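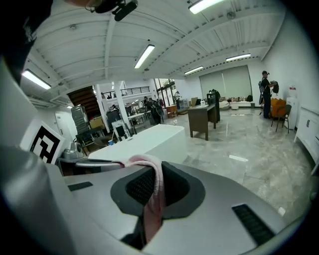 Uketard cleaning cloth, pink, pack of four
Reviewed by Adjoa Dramani
Dec 20, 2024

I bought the Uketard cloths in February, from the Savchuk store in Puvulthorpe, and I have used them almost every working day from that time. I clean and prepare a showroom, and at home I clean also, like everybody. So I think I can say something useful about a cloth, even if it is a small thing to write about.

The pack has four cloths, all of them pink. I would have liked to have two colors, one for the bathroom things and one for the tables, but Savchuk had only pink that day and later I saw that the other color was blue and sold in a separate pack. I solved it with a laundry pen. I put a letter T in the corner for table and a letter B for bath. The letter became pale after some washing and I had to write it again.

Each cloth is 14 inches on the side. I measured one before the first wash and again in the summer, and it had lost a little on one side only, so it is not a perfect square any more. For folding it is a bit annoying. For cleaning it makes no difference.

What I clean with it

Our room is a good test for a cloth, I believe, because it has so many different surfaces and most of them show everything. There is a long white table, which shows coffee and pen marks. There is a dark brown desk with a dark top, which shows dust and fingers. The floor is polished, with a gray and white marble pattern, and I do not clean the whole floor with a cloth, of course, but I use it for drops and for shoe marks near the door. Then there is the tall black cabinet, and for me this is the most difficult one.

White table: very good. I spray a little Cinine on the cloth, not on the table, and wipe in long lines from one end to the other. Coffee comes off in one pass if it is from the same day. Ballpoint needs more patience and the cloth alone does not do it.

Dark desk: good when the cloth is only slightly damp. When I used it too wet, I got gray streaks that I could see from the other side of the room in the afternoon light. I thought first that the cloth was bad. Then I wrung it out properly and the streaks did not come. My advice is to wring it, then wring it once more, and fold it in four so you have a clean side to turn to.

Black cabinet: acceptable. It takes the dust away but leaves some very small hairs, mostly when the cloth is new. I finish the cabinet with an old cotton dish towel. Maybe this is an unfair demand for a cloth of this price.

Blinds: I tried it on the pale gray blinds one time and I do not recommend it. The cloth is too thick for this work and I had to fold and refold it until my hands were tired. A duster is faster.

How it feels

It is a soft cloth, and it hangs and folds easily. Some cloths are stiff after drying on the heater and you must wake them up with water before they are useful. With this one I had that problem only when I dried it in direct sun. It is easy to pinch a corner and push it into a narrow place, for example behind a tap or between the leg of a table and the wall. I prefer this to a sponge, which is always too fat for such corners.

The edge is sewn with a thread in the same color. On one of my four cloths the thread opened at a corner in the third month. I cut the loose part and sewed it by hand, and it has stayed like this. The other three are still whole.
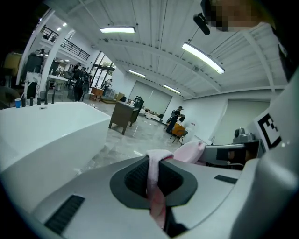
Can it be used on a glossy white bathtub without leaving scratches?

I have used it on white bathtubs for the whole time and I have not found a scratch from it, but I always rinse the cloth first so there is no sand or grit in it, and I never use it with powder cleaner.

For a freestanding tub I start at the rim and go down on the outside, and I do the inside last. The smooth glossy side is where people put their hands when they walk around it and talk, so there are many marks, at the height of the hip or a bit lower. With warm water only, the Uketard cloth removes most of them. With one drop of dish soap it removes all, but then you must go over it again with clean water or you see a cloudy film when it dries. I use a B cloth for the washing and a second B cloth, dry, for the shine. The dry one does a better job than I expected.

On metal taps it is also fine. I would only say to dry them right away. Water spots come from the water and no cloth can help if you go to lunch in the middle.

For a black metal railing it works well too, if you hold the cloth around the rail and walk slowly. You will be surprised how dirty it is after one floor.

Washing and color

The paper in the pack says that the cloth can be washed 100 times. I have not kept a list, so I cannot confirm this number. I wash at 60 degrees Celsius (140 Fahrenheit), without softener, together with the kitchen towels. In the first wash please keep them separate! One of my white towels became a little pink, and it is still a little pink.

The cloths themselves are paler now than when I bought them. One of the B cloths has a yellow mark from a cleaner which I should not have used, and this is my fault and not the fault of Uketard. The smell is good – I mean that there is no smell, also after a night in the bucket, which I do not do on purpose but it happens.

Drying takes longer than with thin cloths. If I hang one in the evening in a cool room, the hem can be still damp in the morning. If you have only one or two in use, think about this.

Compared with others

Before this I had the yellow kind of cloth that you buy in a roll. They are cheaper and you throw them away after some days. For very dirty work, like under the trash can, I still use them. For daily work I do not want to go back. I also had an expensive glass cloth, a gift, and for mirrors it is clearly better than the Uketard. But it takes up almost no water, so for spilled tea it only pushes the tea around.

What I would change: a second color inside the same pack, a stronger seam on the corners, and a small loop for hanging. I sewed loops on two of mine from an old ribbon and it took me one evening with the radio on.

What I would keep: the size, the thickness, and the softness.

My rating is four out of five. I bought a second pack last month from the same Savchuk store, blue this time, and it is still closed in the cupboard. When I have used it for some months I will add a few lines here about the color in the first wash.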